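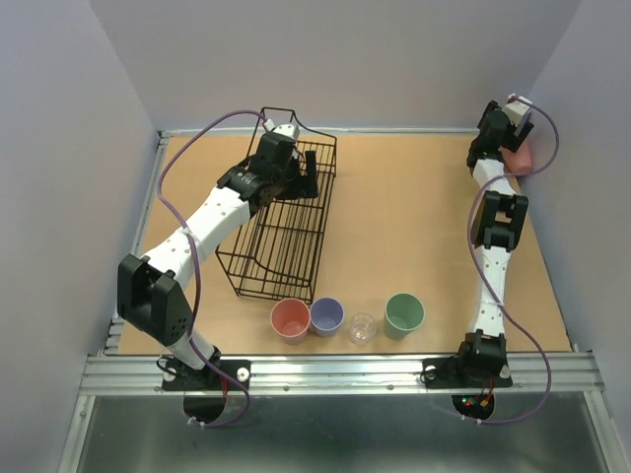
Siv Söderlund: cups should go in last, whatever the sheet says. If they go in first you end up moving every one of them again when the plates come, and the glass one always gets knocked. Also please stop calling the tall bit a handle until we know if you can lift by it.

Home Notebooks Bench Kitchen Archive Search

2020-10-13, Bultside, dish rack + cups

OK Siv, fair. Wrote the sheet before I had the rack in my hands. Leaving the old order in below so we can see what changed.

Rack: the black wire one, open grid, tall curved piece at one end. Going with "high end" and "low end" from now on. High end to the back, low end toward whoever is standing there. Tried it sideways first at the sink in the kitchen, hated it, you reach over the tall piece every time and your sleeve catches. Lengthwise is better. Leaves a strip of board in front for cups waiting their turn.

Inside width 228 mm by the steel rule, measured at the bottom wires, not the top. Top is a bit more becuase the sides lean out. Don't mix these two up again, the Prendport drawing has the top figure and that's how we ended up with a drip tray that won't go under.

Cups: pink, purple, clear glass, green. Green is the big one, glass is the short one. Parked in a row at the low end, mouths up. Mouth up for waiting, mouth down for in the rack, so anyone walking in can tell what's been handled. Simple rule, keep it.

Old order (sheet v1):
cups along left side
then plates
then cutlery wherever

New order:
plates first, from the high end forward
bowls
cups last, low end, big ones before small
glass very last and out first

Did the cups-only version by hand this morning, at the sink, to get a feel for the spacing. Notes:

Pink - sits fine mouth down, rim lands across the wires and stays put. No complaint.

Purple - same more or less. Pink and purple are near enough the same size that I would treat them as one cup for the layout. If they touch side by side they stick a little at the rim when you lift one. Leave a finger between.

Green - ok but wants the corner. In the middle it takes up the room of its neighbor and you can't get a plate behind it. Corner, low end, done.

Glass - the problem child. Short, so it tips when you put it down at any angle. Dropped it in from a couple of inches and it rolled onto its side and stayed there. Has to be set down straight and let go slowly. Wondered about a small towel under it, but then what is the rack for. Ronja says lean it against the side wires. Tried, works until you bump the rack.

Ran the cups-only load 7 times all told. Glass tipped 2 of those, both when I was rushing. Others never moved. Not a big sample, I know.

Still to sort:
- feet. Rack slides on the steel draining board at the sink. Rønning sent little rubber caps in March, they're in the drawer under the kettle, haven't tried them. Might raise it enough for the tray too??
- tray, see above. Either file the lip or order the narrow one
- cutlery pot, we don't have one. Jam jar for now
- check if the Reltero plates fit between the wires or if they just lean. I think they lean

Where the pink one goes when it's not in the row: back right corner, away from the rack. Siv wanted one cup kept well off to the side so we'd find out if the reach is awkward. It is a bit. By hand at the sink you have to go round the tall end to bring it over, easier to bring it forward first and then across. Put that in the sheet as two moves. 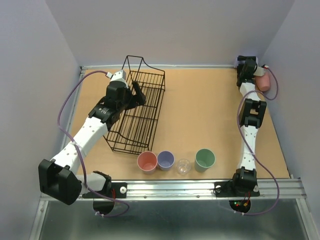 Rack lengthwise, high end at the back. Pink cup in the far right corner.

Re lifting by the tall piece: tried it at the sink with the rack empty, comes up level enough if you take the low end with the other hand. One-handed it swings and the low end drops. With cups in I wouldn't. So Siv is right to hold off on the word. Calling it high end in the sheet, have changed it everywhere except page 2 which I can't find the file for.

Ronja Amundsen added in pencil: what about emptying? Everyone writes up the loading and then it sits there full until somebody needs a mug.

Good point, no answer yet. First go at it:
glass out first, straight up, onto the shelf
green next as it's in the corner and frees up the side
then pink, purple
plates last from the low end backwards
Cups on the shelf mouth down? Kitchen people do it mouth up. Ask.

Also need to decide if the colors mean anything. Right now people pick the cup they like and the order goes out the window. I'd leave it free and only fix the glass and the green, those are the ones where position matters. Pink and purple can swap.

Tomorrow: rubber caps, then the Reltero plates, then cups on top of that. Bring the steel rule back from the other bench, it has my tape on it.

This site uses cookies to remember your notebook settings. Accept Decline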